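Part 4: Loading and Styling Your Zigzag Tabletop Shelf

Your shelf is assembled, the screws are tight, and now comes the part we love most — filling it! A zigzag shelf doesn't behave like an ordinary bookcase. The boards slant, the steps face different ways, and every shelf has its own idea of what fits. Spend an unhurried half hour on this section and you'll have a desk corner you want to sit down at.

Kurniawati Hutapea wrote the first version of these steps for the Stollo guide, and most of her wording is still in them. Revised 11 October 2020.

Before you begin

Clear a work area next to the shelf, big enough to lay a few books flat. Put down a sheet of cardboard if your tabletop marks easily. The flattened shipping carton is perfect for this, so hang on to it until you've finished Part 5.

Gather everything you'd like to keep on or near the shelf. Books, obviously, but also the odd things that drift around a room: headphones, a tennis racket, a plant you've been meaning to repot. Bring it all to the table. You'll make better choices when you can see the whole pile.

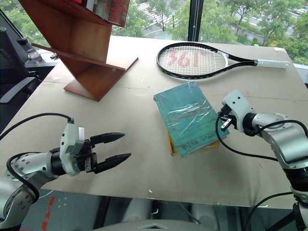
Sort by size first and by subject second. We know that hurts if you're an alphabetizer (Santino Acuña, who drew our diagrams, still alphabetizes and will not be talked out of it). On a slanted board, though, books of similar height hold each other up, and a tall hardcover next to a small paperback will lean over it before long.

CAUTION: Do not load the shelf while it is standing near the edge of a table. Keep the whole base resting on the tabletop at all times.

4.1 Loading the books

1. Set the shelf where it is going to live. Moving it empty is easy; moving it full is a good way to drop a book on your foot.

2. Press lightly on the top with one hand. If the shelf rocks, go back to Part 3 and loosen the base screws, square up the base, and tighten them again.

3. Start at the bottom. Choose your thickest books and place them on the lowest board, spines out, pushed down toward the low end of the slant.

4. Work upward one board at a time. Leave a finger's width of space in each row so a book can come out without dragging its neighbors along.

5. Save the top shelf for the things you reach for most. A couple of books is plenty up there. We think the shelf looks its best with some air at the top, and it stays steadier too.

6. Look at the shelf from your chair, not from where you've been standing. Titles you can't read from the chair can move to a different board.

NOTE: Very wide books, such as atlases and exhibition catalogs, should lie flat on the table beside the shelf. They tend to hang past the end of a slanted board.

4.2 Books with plastic covers

Lots of readers wrap their favorites in clear film, and library sale finds often come wrapped already. We're all for it! Wrapped books last beautifully. They are also slippery, and on an angled board they will slide where a bare cover would stay put.

1. Wipe the cover with a dry, soft cloth. No sprays.

2. Check the corners. If the film has lifted, press it back down and fix it on the inside of the cover with a small piece of tape.

3. Place each wrapped book between two unwrapped ones wherever you can. The plain covers grip the board and hold the slippery one still.

4. If you have mostly wrapped books, cut the Tuvbridge liner strip (in the small parts bag) to the depth of the board and lay it down before loading. It needs no glue.

A big novel deserves a little extra thought. Something as hefty as a thick Hilary Mantel belongs on the lowest board, or flat on the table if you're in the middle of reading it. Wrinkled film also throws a lot of glare under a desk lamp, so try turning the lamp before you decide a cover is unreadable.

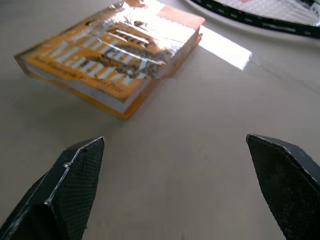
Can I stack books flat on the slanted boards?
We don't recommend it. A flat stack puts its weight at the low end and the top book slides off first; stack on the base or on the tabletop and stand your books upright everywhere else.

4.3 Finding a place for the big things

Here's where the corner starts to look like yours. Rackets, umbrellas, rolled posters and other long items never belong on the shelf itself, yet they can look terrific close by.

1. Lay the item on the table and see how much room it takes. A racket uses more of a tabletop than most people expect, especially once you count the handle.

2. Decide whether you want to see it every day. If you do, hang it on the wall above the shelf with the Voß hook (sold separately). If you don't, a closet is fine, and your books get the table back.

3. When hanging a racket, rest the frame on the hook. Don't let the strings take the weight.

4. Keep at least 2 inches between anything on the wall and the top row of books.

CAUTION: Do not lean a racket or any other long item against the shelf. It pushes sideways on the steps and can tip a lightly loaded shelf over.

5. Put your current book down beside the shelf, face up, within easy reach of the chair. We call this the landing spot, and once you have one you'll wonder where you used to put the thing.
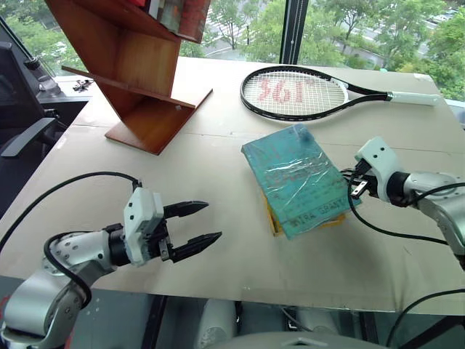 4.4 Care after the first month

Retighten all the screws once after a month, then every June or so. Dust the boards from the top down with a dry cloth, lifting the books out one board at a time. Oultudico wax works nicely on the reddish-brown finish; use a very small amount and let it dry fully before the books go back.

Replacement liner strips are part no. 1738. Base screws come in bags of 50, which should see you through quite a few house moves.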